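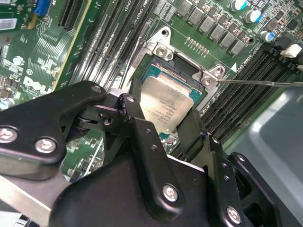
I finally got myself over to the Grorko refurbishing shop this week, after promising Sinéad Mac Carthaigh since the spring that I would, and the big news on the floor is that the processor bench has gone over to robot arms. Well, mostly gone over. There's still a person at the end of it with a screwdriver and a mug of tea, and I'll get to him.

If you don't know Grorko, they take in old office desktops by the pallet, open them up, test what's inside and send the good ones back out to schools and small businesses. The last pallet load before my visit was 317 machines, all from one insurance office. Every one of them needs its processor out, looked at, cleaned and put back (or swapped for a better one), and until this fall that was done entirely by hand, standing up, under a bright light. I tried it for an afternoon two years ago and bent pins on the second board I touched. They were very nice about it!

The arms run on software from a little outfit called Flemance, and the job is narrower than I'd pictured. They lift the chip, they set it down, they go back for it. A person still unpacks the tower, takes the side off, lays it down flat and checks that no cable is lying where an arm wants to go.
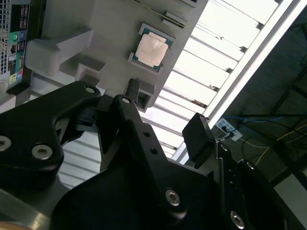
**ON THE FLOOR**

So what do the people do now? That was my main question, and I asked it of anybody who stood still long enough. Three people used to share the processor bench, swapping out every couple of hours when their necks gave up. All of them are still at Grorko. Tomás Kinsella has stayed with the arms and the other two have moved to final testing, which had been the slow spot in the building for as long as anyone could remember.

Tomás told me he went in expecting to hate it. He'd done the chips by hand for four years and was proud of how few he'd ruined, and the first weeks with the arms were mostly him stopping them. Now he spends his mornings setting up towers and his afternoons going through the ones the arms gave up on – a stiff lever, old paste that won't let go, a board that's sitting a hair too high. He says the work is easier on his shoulders and harder on his head. He also misses the talking, as it used to be two people elbow to elbow and now it's him and a radio. 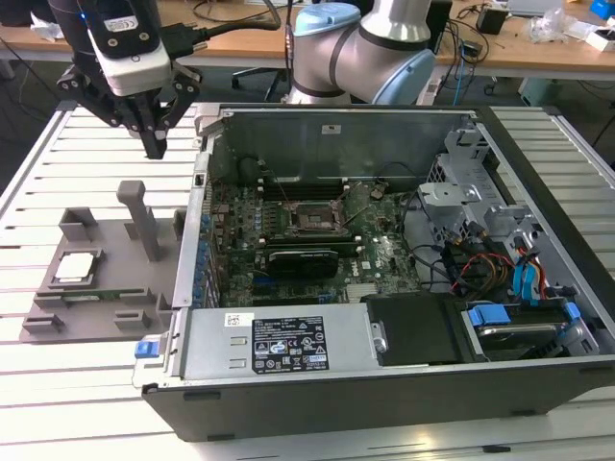
Training is the piece that surprised me most. Audrey-Anne Fraser puts every new starter through the hand method first, on scrap boards, before they're allowed near the start button, and she won't budge on that. Her thinking is that you can't tell when an arm has a chip crooked if you've never had one crooked under your own fingers. The gray tray with the posts and slots, where a processor sits in its own recess next to the open tower, is 3D-printed, and it came out of those sessions too. People kept putting chips down on whatever was handy, and she wanted one place for them that a beginner and an arm could both find. She's on her sixth version and already has complaints about it.

As for speed, I was told not to expect fireworks. A good person on a good morning still beats the arms. Where the arms win is late in the day, when a good person is tired and has a bus to catch. The target on the wall is roughly 200 processors checked a week, and they've been hitting it more weeks than not.
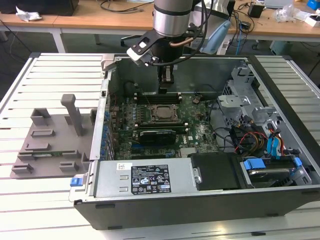
Tirta Lau isn't convinced the shop has thought far enough ahead, and told me so over a sandwich: if the arms get better at the stiff levers, then the afternoons Tomás fills now could dry up as well, and it would be good to hear what the plan is before that day comes and not after it. Pay is part of it too. The setup work has no grade of its own yet, so Tomás is still on the old bench rate even though he's now the one who decides when everything stops.

I put that to Sinéad and she didn't duck it. A new grade for the setup job is being worked out and she wants it signed by December. She wouldn't promise more than that about the levers, though she did say the next hire would be for final testing, where there's a backlog the arms can't touch.

Grorko is opening the floor to visitors again before the holidays, so if you've got an old desktop to drop off, bring it along and ask Tomás to show you the tray. He'll be glad of the company.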